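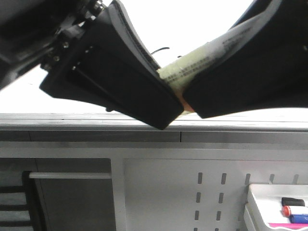 Attachment 1: gripper fingers, with the table behind

Ticket: Tesell calendar drops repeating bookings
Opened by: Jonatan Løken
Product: Tesell, desktop and phone
Status: Solved

First of all, I love the new month view, it's so much quicker to read! The trouble is our Portuguese evening class at Teixeira. It's set to repeat every week, but from August onwards it vanishes from the phone calendar. On the desktop all 37 bookings are there, in the right colour and everything. I've signed out and back in, no change.
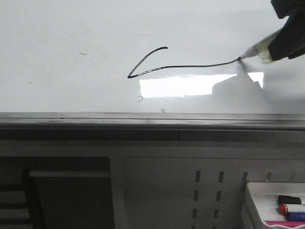

Attachment 2: marker at the whiteboard, with a black line

Reply from Bilal Darwish, Thu 11 July
Thanks Jonatan, lovely clear report! I've got the same thing happening on my own phone now. The phone app only fetches the next 6 weeks unless "Full range" is switched on, and the last update switched it off for people with shared calendars.

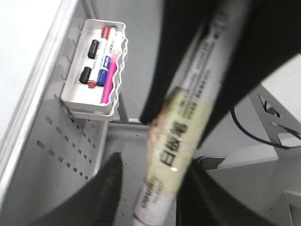
What to do
Open Settings, then Calendars, then Shared.
Tap the name of the calendar and switch on Full range.
Close the app fully and open it again. A big calendar can take up to 3 minutes to fill.

Jonatan Løken
Brilliant, every class is back, and the Bratisance dance evenings too (I hadn't even noticed those had gone). 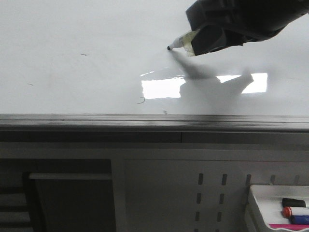
Will I have to do this again after the next update?
The setting is now saved to your account, so it stays on when the app updates and when you change phones.

Ticket closes by itself after 72 hours without a reply.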